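Werkstattkurs Automatisierung, Sommersemester
Begleitskript, Einheit 2: Greifer und Handgelenkkamera im Eigenbau

Offene Werkstatt Derkora, Kursbereich Mechatronik
Stand: 5. Juni 2024

1. Gegenstand der Einheit

Die zweite Einheit behandelt den Aufbau eines Zweifingergreifers mit Kamera am Handgelenk, wie er an den Armen der Werkstatt und an den Heimaufbauten der Teilnehmenden verwendet wird. Vorausgesetzt wird der Stoff der ersten Einheit, insbesondere die Inbetriebnahme der Gelenkantriebe und das Anfahren der Grundstellung. Wer die erste Einheit nicht besucht hat, arbeitet das zugehörige Skript vor dem Praktikumstermin durch.

Der Arm der Werkstatt trägt die Bezeichnung Muka. Die Steuersoftware heißt Diltureo und liegt auf den Arbeitsplatzrechnern in der Fassung vom März vor. Abweichende Fassungen auf privaten Rechnern sind zulässig, werden im Praktikum jedoch nicht betreut.

2. Mechanischer Aufbau des Greifers

Der Greifer besteht aus einem Grundkörper, einer Linearführung mit zwei gegenläufigen Schlitten, dem Antrieb und den beiden Fingern. Die Schlitten sind über ein Ritzel gekoppelt. Sie bewegen sich daher stets symmetrisch zur Mittelebene, solange das Ritzel spielarm eingestellt ist. Ein Versatz von einem Zahn ist beim Zusammenbau leicht zu übersehen und zeigt sich erst beim Schließen, wenn die Fingerspitzen außerhalb der Mitte aufeinandertreffen.

Reihenfolge der Montage:

Führungsschiene in den Grundkörper einlegen und die Schrauben zunächst nur anlegen.
Beide Schlitten von derselben Seite aufschieben, Zahnstangen zueinander gerichtet.
Ritzel bei ganz geöffneter Stellung einsetzen und Mittigkeit prüfen.
Schrauben der Führungsschiene über Kreuz anziehen.
Antrieb ansetzen, noch ohne Finger.
Leerlauf über den vollen Weg, dreimal in beide Richtungen.
Finger aufsetzen und verschrauben.

Der Leerlauf ohne Finger ist verbindlich. Klemmt die Führung an einer Stelle, so wird die Schiene gelöst und neu ausgerichtet. Ein Nacharbeiten der Schlitten mit der Feile ist nicht gestattet.

Für die Finger stehen mehrere Formen zur Verfügung. Die Druckdateien liegen im Kursverzeichnis unter der Nummer 2068. Kurze, steife Finger eignen sich für kantige Gegenstände mit festen Wänden. Nachgiebige Finger passen sich gewölbten oder weichen Oberflächen besser an, haben jedoch einen weniger genau bestimmten Kontaktpunkt. Bei der Wahl der Farbe ist zu beachten, dass sich die Finger im Kamerabild von der Arbeitsfläche abheben sollen. Helle, kräftige Farben haben sich auf den üblichen Tischplatten bewährt. Weiße und cremefarbene Finger sind für diese Einheit nicht zu verwenden.

3. Anbau der Kamera

Die Kamera wird oberhalb des Grundkörpers befestigt und blickt zwischen den Fingern hindurch auf die Arbeitsfläche. Der Halter wird so eingestellt, dass beide Fingerspitzen auch bei größter Öffnung im Bild bleiben. Die Spitzen dienen als feste Bezugspunkte. Aus ihrer Lage im Bild lässt sich nach jedem Umbau feststellen, ob der Halter verrutscht ist.

Der Abstand zwischen Objektiv und Fingerspitze beträgt in der Grundausführung 135 mm. Er ist nach der Montage mit dem Messschieber zu prüfen und in das Protokollblatt einzutragen. Weicht der Wert ab, so ist zuerst der Sitz des Halters zu kontrollieren und erst danach der Wert in der Software zu ändern.

Das Kabel wird mit einer lockeren Schlaufe am Unterarm entlanggeführt. Bei voller Drehung des Handgelenks darf es nicht auf Zug kommen. Die Zugentlastung sitzt am Grundkörper, niemals am Stecker.

4. Arbeitsfläche und Gegenstände

Für die Übungen werden alltägliche Gegenstände verwendet. Genormte Prüfkörper sind handlicher, verdecken jedoch Schwierigkeiten, die im häuslichen Betrieb regelmäßig auftreten: bedruckte Oberflächen, weiche Hüllen, glänzendes Metall, überlappende Teile. Eine Auslage soll daher wenigstens einen formstabilen und einen nachgiebigen Gegenstand enthalten.

Vor dem ersten Greifversuch wird die Auslage aus der Handgelenkkamera betrachtet und beurteilt. Dabei sind die Kanten zu bestimmen, an denen ein Finger anliegen kann, ferner die Stellen, an denen Schatten oder Muster eine Kante vortäuschen. 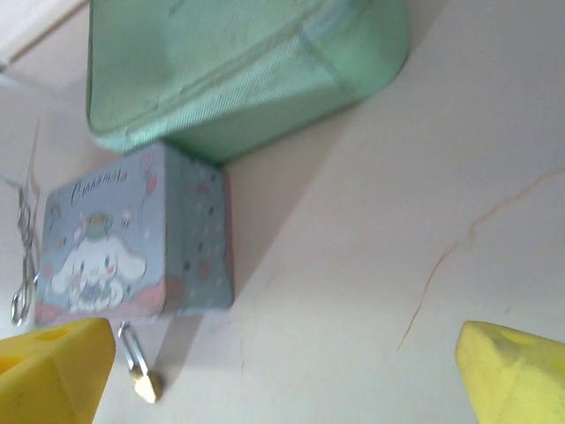 Abb. 1: Blick der Handgelenkkamera bei gespreizten Fingern. Blechdose mit Cinnamoroll-Motiv, darüber eine mintgrüne Stoffhülle; rechts die Aderung der Tischfläche.

An Abb. 1 lassen sich mehrere Punkte erörtern. Die grüne Hülle überlappt mit ihrer unteren linken Ecke den oberen Rand der Dose. Für die Auswertung bedeutet dies, dass der Umriss der Dose nicht vollständig vorliegt und ergänzt werden muss. Die Aderung der hellen Fläche bildet eine dünne, unregelmäßige Linie, die von einem einfachen Kantenfilter ohne Weiteres als Objektgrenze gemeldet wird. Ähnliches gilt für den Aufdruck auf dem Deckel und für die Punkte auf der Seitenwand. Die Schere am linken Bildrand ist unscharf und hebt sich nur teilweise vom hellen Untergrund ab. Sie steht damit für die ungünstigste Verbindung, nämlich schmale Form, spiegelndes Material und geringer Kontrast.

Für die eigene Auslage folgt daraus keine Pflicht, solche Fälle zu vermeiden. Sie sind jedoch vor dem Versuch im Protokoll zu benennen. Ein Fehlgriff, dessen Ursache im Voraus vermerkt wurde, wird in der Bewertung anders behandelt als ein unerklärter.

5. Beleuchtung und Belichtung

Die Belichtungsautomatik der Kamera ist für die Übungen abzuschalten. Sie reagiert auf die Tischfläche und verändert die Helligkeit, sobald sich der Arm senkt. Der feste Wert wird bei mittlerer Höhe über der Auslage eingestellt. Als Anfangswert der Belichtungszeit ist in Diltureo die Zahl 2000 hinterlegt, angegeben in Mikrosekunden.

Erscheinen große Teile der Fläche nahezu weiß, so ist die Lampe zu versetzen oder zu dämpfen, bevor die Belichtungszeit verkürzt wird. Bewegungsunschärfe wird durch langsameres Anfahren und eine kurze Wartezeit vor der Aufnahme verringert. In der Kursvorlage ist diese Wartezeit bereits als eigener Schritt angelegt und darf verlängert, jedoch nicht gelöscht werden.

6. Abgleich von Kamera und Greifer

Der Abgleich erfolgt mit der Lochplatte nach Raudsepp, die an jedem Arbeitsplatz bereitliegt. Die Platte wird rutschfest auf die Tischfläche gelegt. Der Arm fährt nacheinander die vorgegebenen Stellungen an, und die Software bestimmt aus den Aufnahmen die Lage der Kamera gegenüber dem Handgelenk.

Während des Abgleichs ist Folgendes einzuhalten:

Die Lochplatte wird nicht berührt und nicht verschoben.
Die Lampe bleibt in derselben Stellung.
Der Halter der Kamera ist vollständig festgezogen.
Zwischen den Fingern befindet sich kein Gegenstand.

Nach dem Abgleich wird eine Prüffahrt ausgeführt. Die geschlossenen Fingerspitzen werden über das mittlere Loch der Platte gesetzt. Eine sichtbare Abweichung führt zur Wiederholung des gesamten Abgleichs. Das Eintragen eines Korrekturwerts von Hand ist in dieser Einheit nicht vorgesehen.

7. Greifversuche

Der erste Versuch gilt einem formstabilen Gegenstand mit parallelen Wänden. Die Greifkraft wird von der niedrigsten Stufe an gesteigert, bis der Gegenstand beim Anheben nicht mehr gleitet. Dünnwandige Dosen können sich bei zu hoher Kraft eindrücken. Der Deckel ist als Greifstelle ungeeignet, sofern er nicht fest mit dem Unterteil verbunden ist.

Der zweite Versuch gilt einem weichen Gegenstand, etwa einer gepolsterten Tasche. Die Finger sollen eine Naht oder eine verstärkte Kante fassen. Reißverschlüsse sind zu meiden, weil der Schieber unter der Fingerspitze nachgibt und das Ergebnis von Versuch zu Versuch wechselt.

Scheren und andere spitze Gegenstände dürfen in der Auslage liegen, werden in dieser Einheit jedoch nicht gegriffen. Die Übergabe solcher Gegenstände zwischen Arm und Person ist untersagt.

8. Sicherheit

Der Not-Halt wird vor jeder Sitzung betätigt und seine Wirkung überprüft. Im Arbeitsraum des Arms wird nur bei abgeschaltetem Antrieb gearbeitet. Lange Haare und lose Kleidung sind zu sichern. Bei Heimaufbauten ist der Arm mit der Tischplatte zu verschrauben oder mit zwei Zwingen zu befestigen, und der Not-Halt muss im Sitzen erreichbar sein.

9. Abzugebende Unterlagen

Abzugeben sind das ausgefüllte Protokollblatt, eine Aufnahme der eigenen Auslage aus der Handgelenkkamera sowie eine schriftliche Beurteilung im Umfang einer Seite. Die Beurteilung geht auf Verdeckungen, Schatten und störende Muster ein und begründet die gewählte Greifstelle für beide Versuche. Gruppenarbeiten zu zweit sind zulässig, wenn die Anteile gekennzeichnet sind.

Die Unterlagen werden im Kursverzeichnis abgelegt. Der Dateiname enthält die Platznummer und die Nummer der Einheit. Druckteile, die im Praktikum beschädigt wurden, sind in das Fach neben dem Materialschrank zu legen und im Protokollblatt unter »Bemerkungen« aufzuführen.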